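Workshop Practice 119
Unit 2: Perforated Panel Storage for Hand Tools
Instructor: Shanthi Ranasinghe
Revised 2018-03-19

2.1 Scope

These notes cover the hanging of small hand tools on a perforated panel (pegboard) above a work surface. Floor racks and drawer cabinets are treated in Unit 18. Read section 2.4 before the practical in room 561.

2.2 Terms

Panel: a sheet with holes at a regular pitch, fixed clear of the wall so that the rear leg of a hook can pass through and turn up.
Hook: a removable support. The projecting part is called the arm, and the part behind the panel is the leg.
Hang point: the hole, loop or slot by which a tool is suspended.
Drop: the vertical distance from the hook arm to the lowest point of the hanging tool.

2.3 Layout

Set the positions of the hooks from the drop of each tool, measured before anything is mounted. Long tools may go in the bottom row and hang past the lower edge of the panel, provided they clear whatever stands on the table beneath. A brush stored this way hangs from the end of its handle, bristles down. Bristles that rest on a surface take a set and do not recover well.

Heavier items, such as an adjustable wrench, go near the top edge, where the Prasholm panel is screwed to its upper rail. Painting tools and drivers share the lower row.

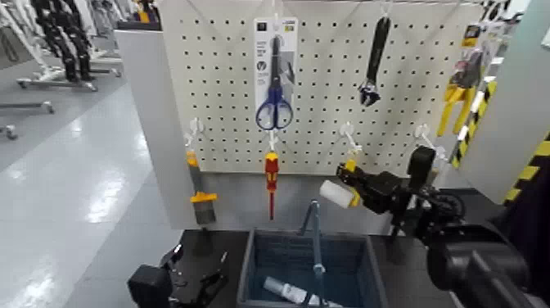

Spacing along a row is governed by the widest part of the tool and not by the handle. A small roller needs more side clearance than a screwdriver, and the hook next to it may have to be left free. Leave at least one spare hook per row in any case — layouts change during the term.

Items still in retail packaging may be hung by the punched hole in the card. Hettiarachchi (course reader, chapter 2) recommends this for stock that has not been issued. Once issued, the tool is unpacked and hung by its own hang point.

2.4 Loading sequence

Bring the tools to the table in an open bin and stand it below the panel. Load the top row first, then the lower row from left to right. Seat each hook fully before hanging anything on it. A hook that lifts when the tool is removed has the wrong leg for the panel; Godix and Grundau hooks are not interchangeable.

2.5 Assignment

Draw the layout of one panel to scale, with the drop marked for every tool. Due in April, on paper, with your bench number in the upper right corner.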